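Notes from the Clevwood Paper Conservation Studio

Rehousing of the Pruvost map collection resumed in June. The collection holds 1,443 sheets, of which 566 have been surface cleaned and placed in new folders. A further 163 require tear repair before they can be handled by readers.

Condition reports

Rohani Saragih has revised the report form used at Tirmont. Foxing and water staining are now recorded separately, and old tape repairs have their own field. I have adopted the form for all remaining sheets.

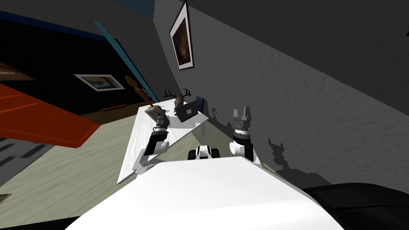 Visiting the studio

The studio is closed to visitors on Sunday. Requests to consult repaired maps should be sent in writing and should cite the sheet number.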